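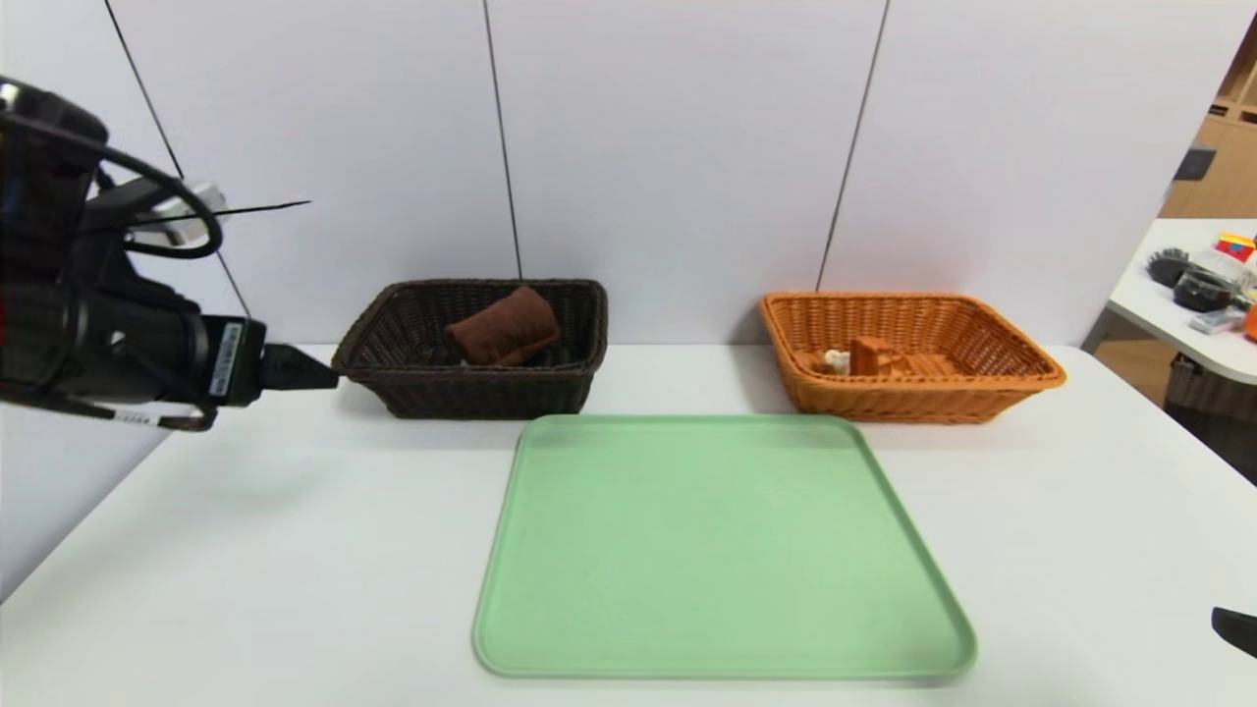
Sorting at Lallow: why the small goods go into baskets

The household goods desk at Lallow handles returned and donated items that are too small for the shelving aisles: folded textiles, ornaments, toys, bathroom items. Each item passes across a white table before it is given a shelf number. The person who runs the desk agreed to explain how the table is laid out and asked to be identified only as the desk lead.

The layout has three parts. Two woven baskets stand toward the back of the table, and a flat tray sits in front of them, centered between the two. The baskets hold goods that are waiting. The tray holds whatever is being checked.

"The tray starts empty and it ends empty," the desk lead said. "One item goes on it, gets looked at, gets a number, and leaves. If there are two items on the tray, one of them is going to get the other one's number."

The tray is light green plastic with rounded corners and a raised lip. The lip was the main requirement. Small wooden pieces roll, and on a bare tabletop they end up on the floor. The color was chosen for contrast with the table, which makes loose threads and chips easier to spot. An earlier white tray from Flotik was withdrawn for that reason.

Basket color carries the category. Dark brown wicker is for cloth. Orange wicker is for hard goods, which covers figures, bottles, blocks and anything else that does not fold. The orange basket is a little wider than the brown one, and the desk lead described the difference as useful but unplanned.

"Hard goods need floor area. You can't stack a block on a figurine. Cloth only needs height, so a narrower basket does the job."

Textiles are rolled before they go into the brown basket. A roll is laid on the diagonal, which allows a longer piece to fit without being bent at the ends. The top of the roll may stand slightly above the rim. The desk lead treats this as correct practice, since a roll that shows can be lifted out without reaching around it.

"Flat folding looks better for an hour. Then someone wants the bottom piece and the whole basket has to be done again."

Wooden items are placed to one side of the orange basket, with small white or glazed pieces kept to the other. Upright pieces may stay upright if they are stable. Flatter ones lie beside them. Nothing is wrapped at this stage, as wrapping hides damage that should be recorded at the tray.

The baskets come from Cutden and were bought in August. The desk tested lidded plastic bins first and rejected them on handling time: the lids had to be set down somewhere, and the only free surface was the tray. Wicker has its own drawbacks. It catches on knitted fabric, and it cannot be wiped clean in the way plastic can. The brown basket is brushed out at the end of each shift.

The desk processed 1446 items last year, of which 287 were textiles. Its shelf capacity is 150 items, and goods above that figure are sent on to the Grønli store.

Asked what would change if the budget allowed it, the desk lead named a third basket for items that combine cloth and a hard part, such as dolls or lined boxes. At present these go in with the hard goods.

"It's a poor fit. The cloth picks up dust from the wood. But with 2 baskets, that is where they go."

The current layout stays in use until the next stock check.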